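Trurkberg: Wasser wird ab Mai teurer und bleibt trotzdem hart

13. Oktober 2023

Der Gemeinderat von Trurkberg hat am Abend die neue Gebührensatzung für das Trinkwasser beschlossen. Eine zentrale Enthärtungsanlage wird vorerst nicht gebaut.

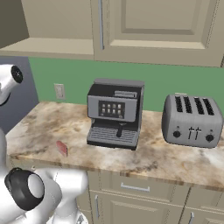

Espressomaschine auf einer Küchenarbeitsplatte: Kalk im Leitungswasser macht vielen Haushaltsgeräten zu schaffen. (Computergrafik)

Die neue Satzung gilt ab Mai. Der Preis je Kubikmeter steigt um 58 Cent, die Grundgebühr bleibt unverändert. Mit den Mehreinnahmen will die Gemeinde das Leitungsnetz im Ortskern erneuern, dessen älteste Abschnitte noch aus den Sechzigerjahren stammen. Im vergangenen Winter war dort die Hauptleitung zweimal gebrochen, beide Male in der Mühlgasse.

Über die Enthärtung hatte der Ort lange gestritten. Das Wasser aus dem Tiefbrunnen liegt im Härtebereich »hart«, gesundheitlich ist das unbedenklich. Eine Unterschriftenliste mit 344 Namen forderte dennoch eine zentrale Anlage am Hochbehälter. Die Unterzeichner verwiesen auf verkalkte Heizstäbe, Duschköpfe und Kaffeemaschinen sowie auf den hohen Verbrauch an Entkalker und Regeneriersalz.

Das Ingenieurbüro Van Wijk hatte im Auftrag der Gemeinde zwei Varianten untersucht. Beide wären technisch möglich, müssten aber in einem eigenen Gebäude neben dem Hochbehälter untergebracht werden. Das Grundstück dafür gehört der Gemeinde bisher nicht. Außerdem fiele bei beiden Verfahren zusätzliches Abwasser an, für das der Kanal am Oberen Weg zu klein ist. Der Rat stellte das Vorhaben deshalb mit zwei Gegenstimmen zurück – es soll wieder auf die Tagesordnung kommen, wenn die Kanalsanierung abgeschlossen ist.

Glenys Hollis, die beim Wasserwerk für die Kundenberatung zuständig ist, rät bis dahin zu einfachen Maßnahmen. Die Temperatur am Warmwasserspeicher solle man von einem Fachbetrieb prüfen lassen und keinesfalls auf eigene Faust stark absenken. Bei Spül- und Kaffeemaschinen lohne es sich, die Wasserhärte richtig einzustellen, sofern das Gerät dies vorsieht. »Viele lassen einfach den Wert ab Werk stehen«, sagte Hollis in der Sitzung. Den aktuellen Härtegrad teilt das Wasserwerk auf Anfrage mit, er steht auch auf der Rückseite der Jahresabrechnung.

Die Zähler werden wie bisher zum Jahresende abgelesen. Für die Umstellung im Mai ist keine eigene Ablesung vorgesehen, der Verbrauch wird rechnerisch aufgeteilt. Wer seinen Zählerstand selbst melden möchte, kann das schriftlich oder über das Bürgerbüro tun. Die Satzung liegt im Rathaus aus und wird im nächsten Amtsblatt veröffentlicht.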